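5 March 2018

Hose day again. Meinir wants the Bilby drain kit sorted before the Lyons order goes out, so the bench is given over to grey corrugated tubing, a material that has never once lain straight for me.
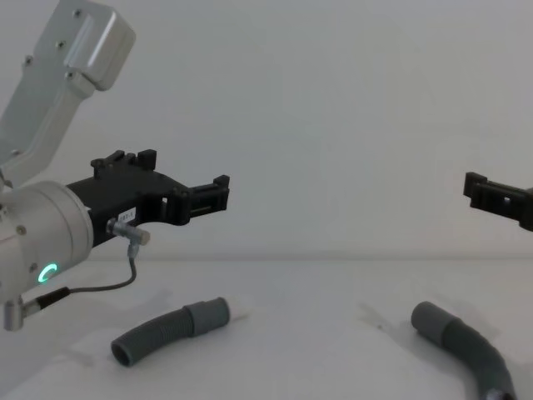 Spent the first hour arguing with Idris over which end is the "wet end." The drawing says cuff. The parts list says mouth. Brolimar, who sell us the stuff, say to consult the drawing. I have written CUFF on the drawing in pencil, which makes it official.

Bend test is next: 10 flexes each, then look for whitening in the ribs. Khoa's batch from last week had nearly 38 rejects, mostly for creases — storage, I think. They were under the Skakinetti boxes.

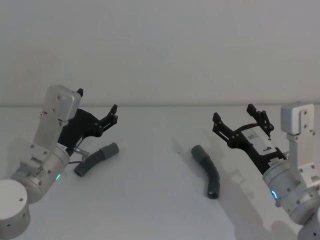 Still to do: new bin for the curved offcuts, and find the 6 mm gauge. Fitzgerald had it last. Fitzgerald says I had it last.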